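Robots at work and my job is now watching one press a microwave button. Is this normal?

Asked in Work and Careers, February

I'm at Clendari, in the test kitchen. We used to check microwaves by hand: door open, door shut, every button, write it down, next one. A door has to survive 4,000 openings and I have personally done a fair share of them. Now two arms do it and I've been renamed "cell attendant". Same pay. My wrist is better than it has been in years and I am bored out of my skull. Do I ask for retraining or enjoy the sit down?

3 answers

Tamer Khasawneh
Ask, and ask in writing. When Bement put arms on our line, the ones who got in early learnt to set the positions and write up the faults. The rest got moved to packing. Get them to say who is allowed to stop the thing, too. Ours took a month to decide and in the meantime I pressed the big red button more than 12 times on no authority whatsoever.

lidoff
enjoy the sit down

Khalaf_nights
Depends what you count as the job. I did 300 door cycles a shift by hand and couldn't tell you one thing I learnt after the first 60. What I do miss is chatting across the bench, as you can't really moan about the canteen to a gripper. On the plus side I now get asked what a bad latch sounds like, and they put my answer in the procedure with my name spelt wrong.

Our sort of work, for anyone picturing something off the telly:
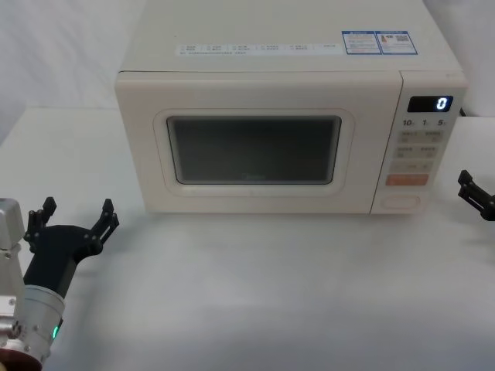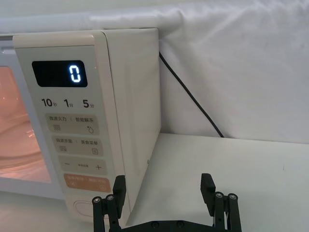 Anyway, the course to ask for is the Lovberg one if your place will pay. Two days, terrible sandwiches, but you come out able to change a sequence yourself without ringing the integrator. And don't agree to "attendant" as a title. I held out for technician and got it, plus a locker.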